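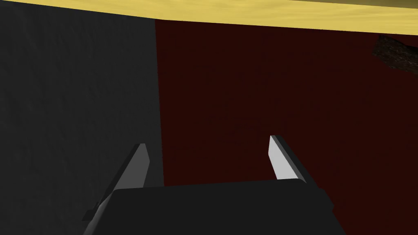 Figure 1. Simulated view from just behind one gripper, fingers open and nothing between them.

3.2 Building the room before building the arms

I'll admit I wanted to start with the hardware. I'd cleared half a bench at the Drallcombe workshop, Hammad Magsi had already printed a first set of fingers, and we had a box of motors begging to be plugged in. But Florante Dimaculangan, who had more patience than the two of us put together, talked us into doing the room first, in simulation, and I'm glad he did (mostly glad, it ate all of July).

The robot, which we call Divik, has two arms on a white body with a small gripper at the end of each. I modeled the body over a handful of evenings and got the proportions wrong at least twice. The fingers gave me the most trouble. In my first version they closed right through each other, and the simulator didn't mind one bit, so I spent a whole evening thinking the controller was perfect! Once I'd put proper contact shapes on them they stopped where they should, and the controller turned out to be pretty bad.

The view in Figure 1 is the one I stared at most. From back there you get the two fingers and big flat patches of color, and very little to tell you how far away any of it is. I kept the plain colors on purpose. I'd tried shinier materials early on and the renders took forever on my laptop, and I wasn't convinced the policy was getting anything out of them.

We recorded 1,997 practice runs in all, with me or Hammad steering the arms through a pair of cheap hand controllers. After throwing out the ones where somebody sneezed, dropped a controller, or just gave up halfway, 1,755 were left for training. I know that's a small set by the standards of a real lab. It was also every free evening we had, and by the end my thumbs hurt.
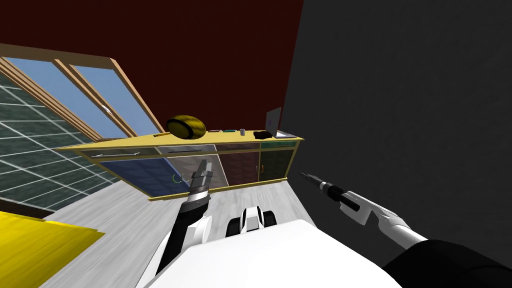 Can a home builder get useful practice data without owning a finished robot?

It's possible if the simulated joints have the same limits as the motors you plan to buy, and if you expect to redo the grip settings once the real arms are on the bench.

The room has a long low cabinet with mixed-color doors, small things on the counter, and an open laptop at one end. I wanted a counter that looked like somebody had been using it. The cup was the easy object, and we used it for nearly all of our early tests. Flat things were miserable. The fingertips would skate over the top, or press down so hard that the physics went haywire and the thing shot across the room. Hammad's fix was to have the arm come in lower and slower, with the wrist tipped a little, and I've kept that approach ever since. It adds time to each pick, which bothers him more than it bothers me.

I should mention the step size too, as it cost us a week. I'd left the simulator on its default, and the arms had a faint shiver whenever both of them moved together. I blamed the motor model, then the joint damping, then Hammad. Cutting the step in half got rid of it. Each run then took longer to play back, so I started leaving the machine going overnight with the lid propped open and a desk fan pointed at it.

For training I used the same small network throughout and stopped after 3,000 updates, mainly because the curve had gone flat and I needed my laptop for other things. I tried six different random starts and kept all of them for the comparison in the next section, including the one that learned to wave its left arm at the window and do nothing else. The printed fingers for the real build follow the simulated ones closely, apart from a thicker base where Hammad's first pair had cracked along the layer lines.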